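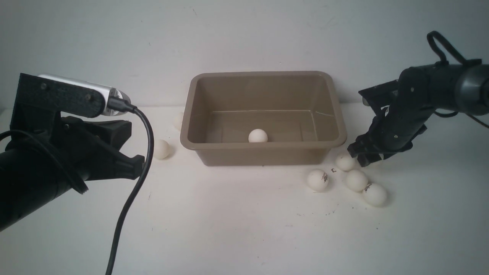 Fig. 1. Two arms, one tub, and the balls still to be put away.

Notes from the visit to the Ekgate open day (bring these to lab in March)

The ball task looks like something you would give a toddler to buy yourself a coffee. Pick up ball, put in tub, repeat. The Ekgate hosts told us their log holds 702 attempts at it, and their faces suggested they had watched every one.

Points to keep from the talk:

Grasp height. A ball sits low, so the fingertips have to come down very close to the table. Go too low and you are testing the table.

Rolling. A ball nudged off center leaves. Budget for this.

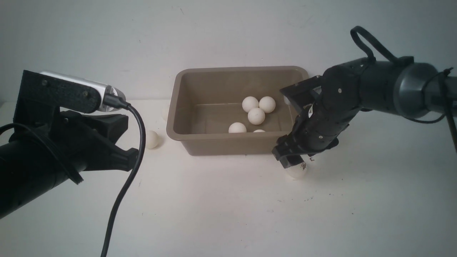

Fig. 2. Right gripper low at the table with a ball in its fingertips.

Sharing. Two arms do not mean twice the speed. One often waits while the other works, as in most group projects, including yours.

Views. A camera on the arm helps with close work, but its cable needs a path too. Draw the cable in your sketches. Last year 3 of you did.
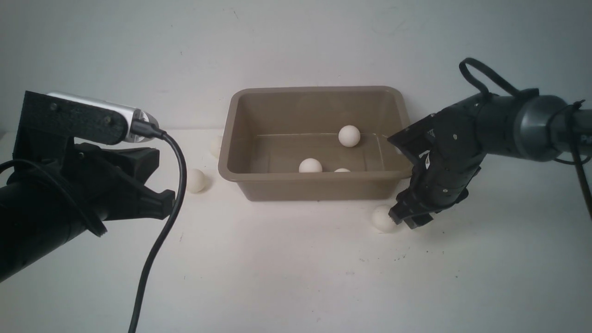
For lab, write one page on which ball you would pick up first and why. "The nearest" is an answer, but it earns 30 percent. Handout 56 has the gripper diagrams.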